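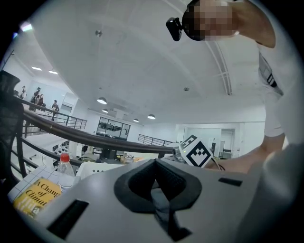

The mesh office chair has won, and I would like to know who voted. Walk through any open-plan floor fitted out in the last decade and you meet the same one over and over: black woven back, five legs, a lever that does something different from what you remember. A black mesh backrest rises at the left there, across the frame from a person in a white short-sleeved shirt who is leaning over with one arm out. That is how plenty of us spend the working day - bent forward, several inches clear of the lumbar support somebody paid for.

Sestden sells its top model for $1,369 and promises "all-day alignment." I sat in one for 10 days. My back felt the way it always does.

Zdeňka Lukáč, who fits out offices for Šimko, was unmoved by my doubts. "People sit badly in good chairs," she told me. "You want me to sell them bad ones?"

Fair enough, but her last order was for 100 of them, and nearly 70 went to staff who stand up half the day. Tatiana Hudec repairs seating at a workshop in Pivthorpe and sees what comes back. Mesh sags, she says, and when it goes she usually can't patch it. Foam she can replace in an afternoon.

I have gone back to a padded chair from April's clearance sale. It squeaks when I reach for the phone.

Home | Work | Design | Reviews | Archive
Share 10 | Comments 70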